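食器定期貸出サービス「Prelus」 よくあるご質問

ホーム > ご利用案内 > よくあるご質問

株式会社Benthorpeが運営する食器定期貸出サービス「Prelus(プレルス)」について、お客様から多く寄せられるご質問と回答を掲載しております。ご契約内容により取扱いが異なる場合がありますので、お手元の利用規約および重要事項説明書もあわせてご確認ください。法人でのご利用については、本ページ後半の「法人・施設でのご利用」の項をご覧ください。

サービス内容について

Prelusとはどのようなサービスですか。
月額料金をお支払いいただくことにより、当社が保有する食器をご家庭または事業所でお使いいただける貸出サービスです。食器の所有権は当社に留保され、お客様には契約期間中の使用をお認めするものとなります。ご契約中は、所定の手続により別の食器に交換することができます。

どのような食器を借りることができますか。
平皿、深皿、鉢、飯碗、汁椀、湯呑、カップ、小皿などを取り扱っております。現在の取扱品目は37種類です。品目は年度ごとに見直しを行っており、製造元の都合により予告なく取扱いを終了することがあります。取扱いを終了した品目をすでにお使いの場合は、そのまま継続してご利用いただけますが、破損時に同一品へ交換することはできません。

カトラリー、鍋、調理器具の貸出はありますか。
現在のところ、貸出の対象は食器に限っております。箸、スプーン、フォーク、包丁、鍋類の取扱いはございません。

Huỳnhシリーズとは何ですか。
重ねて収納したときの高さを抑えることを目的として、当社が企画した食器群の名称です。監修はデザイナーのRhodri Harries氏が担当しております。通常品目と同じ料金でお選びいただけますが、数量に限りがあるため、お申込みの時期によってはお待ちいただくことがあります。お待ちいただく間は、寸法の近い通常品目を代替としてお届けすることも可能です。ご希望の方は申込画面の備考欄にその旨をご記入ください。

新品が届きますか。
原則として、他のお客様がお使いになったのち、洗浄、検品および消毒を終えた食器をお届けします。新品のみをご指定いただくことはできません。検品では、欠け、ひび、がたつき、著しい着色の有無を確認しております。使用に伴う細かな擦り傷や釉薬の貫入については、衛生上および強度上の問題がないと判断したものに限り、貸出の対象としております。

お申込み・料金について

料金はいくらですか。
基本プランは月額2,990円(税込)です。基本プランには、4名様分を一組とする食器一式の貸出料、交換時の送料および軽微な破損に対する補償が含まれます。初回のみ、別途登録手数料を申し受けます。登録手数料の金額は申込画面の最終確認欄に表示されます。

人数を増やすことはできますか。
追加の組をお申し込みいただくことにより、最大で8名様分までご利用いただけます。これを超える人数分をご希望の場合は、個人のお客様であっても法人向け窓口で承ります。

支払方法を教えてください。
クレジットカード払いまたは口座振替をご利用いただけます。口座振替の場合は、金融機関での登録手続が完了するまでの間、払込票によるお支払いをお願いしております。払込票の取扱手数料はお客様のご負担となります。

請求はいつ行われますか。
毎月初めに当月分を請求いたします。月の途中でお申し込みいただいた場合、初月分は日割りで計算し、翌月分と合算して請求いたします。

領収書は発行されますか。
会員ページの「お支払い履歴」から電子領収書を取得していただけます。宛名の変更は、発行前に限り会員ページ上で行うことができます。発行後の宛名変更および書面での発行をご希望の場合は、お問い合わせ窓口までご連絡ください。

未成年でも申し込めますか。
親権者その他の法定代理人の同意がある場合に限り、お申込みいただけます。所定の同意書のご提出が必要です。

お届け・交換・返却について

申込みからお届けまでの期間を教えてください。
在庫の状況およびお届け先の地域により異なります。お届け予定日は、お申込み受付後にお送りする電子メールでご案内いたします。なお、1月は新生活用の予約受付と棚卸しの時期が重なるため、通常より日数を要することがあります。

受取りの時間帯は指定できますか。
配送会社が定める時間帯の区分からお選びいただけます。離島および一部地域では、ご指定を承れない場合があります。食器は重量があるため、宅配ロッカーおよび置き配でのお届けには対応しておりません。

食器を交換したいときはどうすればよいですか。
会員ページの「交換申請」から、返却する品目と新たにご希望の品目を選択してください。交換用の食器をお届けする際、配送員がその場で返却分をお引き取りいたします。返却分は、お届け時に使用した専用箱に収めてお待ちください。お引取りの際に梱包が完了していない場合、配送員が持ち帰ることができず、再集荷の送料をご負担いただくことがあります。

専用箱を処分してしまいました。
会員ページから専用箱の再送をお申し込みください。再送には実費を申し受けます。市販の段ボール箱による返送は、輸送中の破損につながるおそれがあるため、お受けしておりません。

返却前に洗う必要はありますか。
食品の残りや油分を落とし、乾かした状態でご返却ください。消毒していただく必要はございません。返却された食器は、Cuvgate物流センターにおいて改めて洗浄および消毒を行います。

返却した箱に私物の食器が混ざっていました。
Cuvgate物流センターでの検品時に当社の保有品でないことが判明した場合は、登録のご連絡先にお知らせし、所定の期間保管いたします。返送の送料はお客様のご負担となります。保管期間を過ぎた場合は、利用規約に基づき処分することがありますので、お心当たりのある方は速やかにご連絡ください。

引越しをする場合の手続を教えてください。
会員ページで住所の変更をお届けください。食器はそのまま新居へお持ちいただけます。引越しの荷造りに専用箱をお使いいただいて差し支えありません。転居先が海外となる場合は、契約を継続することができませんので、出国前に解約および返却のお手続をお願いいたします。

破損・紛失について

食器を割ってしまいました。弁償が必要ですか。
通常のご使用における破損は、基本プランに含まれる補償の対象となり、弁償金は発生いたしません。会員ページの「破損の報告」から品目を選択し、ご報告ください。故意または著しい不注意による破損、および第三者への転貸中に生じた破損は、補償の対象外となります。

割れた破片も返却するのですか。
破片の返却は不要です。お住まいの自治体の定めに従って処分してください。縁の欠けや細かなひびにとどまるものは、状態を確認いたしますので、紙で包んだうえ、次回の交換時にご返却ください。欠けやひびのある食器は、ご返却までの間もお使いにならないようお願いいたします。

一部を紛失した場合はどうなりますか。
紛失は補償の対象外です。品目ごとに定めた損害金をお支払いいただきます。損害金の額は、利用規約の別表に記載しております。お支払い後に紛失した食器が見つかった場合の返金は行っておりません。

使用上の注意について

電子レンジや食器洗い乾燥機は使用できますか。
品目により異なります。商品ページおよび同梱の品目表に、使用の可否を記号で表示しております。金彩または銀彩を施した食器は電子レンジでお使いいただけません。また、漆器は電子レンジ、食器洗い乾燥機のいずれもお使いいただけません。

オーブンや直火で使えますか。
取扱品目はいずれも直火に対応しておりません。オーブンについては、品目表に耐熱の表示があるものに限りお使いいただけます。

茶渋や色移りが落ちません。
市販の食器用漂白剤を、製品の表示に従ってお使いください。金彩、銀彩および漆器には漂白剤をご使用にならないでください。研磨剤入りの洗剤や金属たわしは、表面を傷めるためお控えください。通常のお手入れで落ちない着色につきましては、無理に落とさず、そのままご返却いただいて構いません。

食器の色はどのように選べばよいですか。
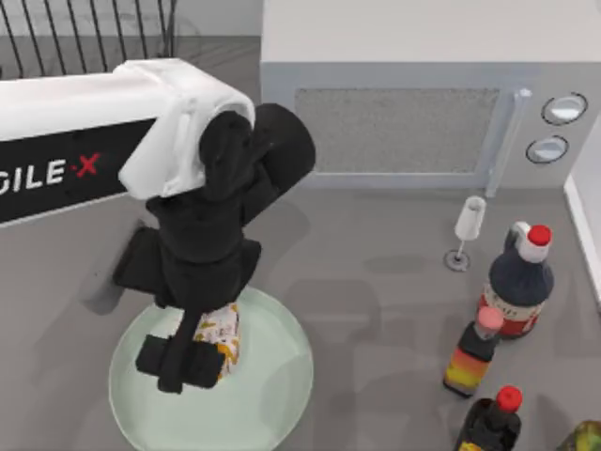 品目の色は、お申込み時に商品ページの色見本からお選びいただけます。料理の色との取合せを基準に選ばれる方が多くいらっしゃいますが、当社では、食卓や調理台の色との関係についてもあらかじめご確認いただくことをお勧めしております。白い天板に白い皿を置くと縁の位置が分かりにくく、視力の低下した方や小さなお子様が皿の縁に手を掛けてしまうことがあります。灰色の調理台に淡いミントグリーンの丸皿を合わせるといった組合せであれば、淡い色の食器をお好みの場合にも、天板との色の違いを確保しやすくなります。色見本の見え方はお使いの画面により異なりますので、正確な色をお確かめになりたい方には、釉薬の見本片を貸し出しております。

届いた食器の色が見本と異なります。
陶磁器は焼成の条件により、同じ品目であっても色合いに差が生じます。お届けする一組の中では色合いの近いものを揃えるよう努めておりますが、完全に一致することをお約束するものではありません。明らかに別の色が届いた場合は、お手数ですがお問い合わせ窓口までご連絡ください。送料当社負担にてお取替えいたします。

アレルギーがあるため、共用の食器に不安があります。
返却された食器は全品を洗浄しておりますが、特定の食品成分が一切残留しないことを保証するものではありません。重いアレルギーをお持ちの方は、ご利用の可否について、あらかじめ主治医にご相談ください。

法人・施設でのご利用

飲食店や福祉施設でも利用できますか。
法人契約によりご利用いただけます。料金、交換の頻度および補償の範囲は、ご利用の規模に応じて個別にお見積りいたします。個人契約の食器を営業の用に供することは、利用規約により禁止しております。

短期間の催事に合わせて借りることはできますか。
法人契約に限り、短期の貸出を承っております。ご利用日と必要な品目がお決まりになりましたら、お早めにご相談ください。会場への直接のお届けおよび会場からのお引取りにつきましては、搬入口の位置と受渡し可能な時間帯を事前に書面でお知らせいただく必要があります。

施設名や紋章を入れた食器を用意できますか。
貸出品への名入れは承っておりません。販売品としての製作をご希望の場合は、法人向け窓口より製造元をご紹介いたします。

契約の変更・解約について

最低利用期間はありますか。
基本プランに最低利用期間の定めはございません。ただし、解約の時期にかかわらず、初回の登録手数料は返金いたしません。法人契約の期間は、個別の契約書に定めるところによります。

一時的に休止できますか。
長期のご不在や入院等の事情がある場合は、休止制度をご利用いただけます。休止期間中は食器をすべてご返却いただき、月額料金は発生いたしません。再開時に、休止前と同じ食器をお届けできるとは限りませんのでご了承ください。

解約の方法を教えてください。
会員ページの「解約申請」からお手続ください。申請の受付後、返却用の集荷日時をご案内いたします。返却された食器の検品をもって、解約手続の完了といたします。月の途中で解約された場合、当月分の料金の日割り返金は行っておりません。

気に入った食器を買い取ることはできますか。
一部の品目については、解約時または交換時に買取りをお選びいただけます。買取価格は、品目およびご利用期間に応じて会員ページに表示されます。Huỳnhシリーズは買取りの対象外です。

個人情報・お問い合わせについて

登録した個人情報はどのように扱われますか。
当社の個人情報保護方針に基づき、サービスの提供、料金の請求およびお問い合わせへの対応に必要な範囲で利用いたします。配送に必要な情報は、業務委託先である配送会社に提供いたします。

会員ページのパスワードを忘れました。
ログイン画面の「パスワードをお忘れの方」から再設定を行ってください。登録の電子メールアドレスをお使いになれない場合は、本人確認のうえ窓口で変更を承ります。

問い合わせはどこにすればよいですか。
会員ページ内のお問い合わせフォームをご利用ください。ご契約前の方は、本サイトの「新規のお客様」欄からお問い合わせいただけます。破損や誤配送に関するお問い合わせの際は、同梱の品目表に記載された管理番号をあわせてお知らせください。

関連ページ
利用規約
重要事項説明書
品目表の記号の見方
釉薬見本片の貸出申込み
法人のお客様へ

株式会社Benthorpe Prelus事業部 お客様窓口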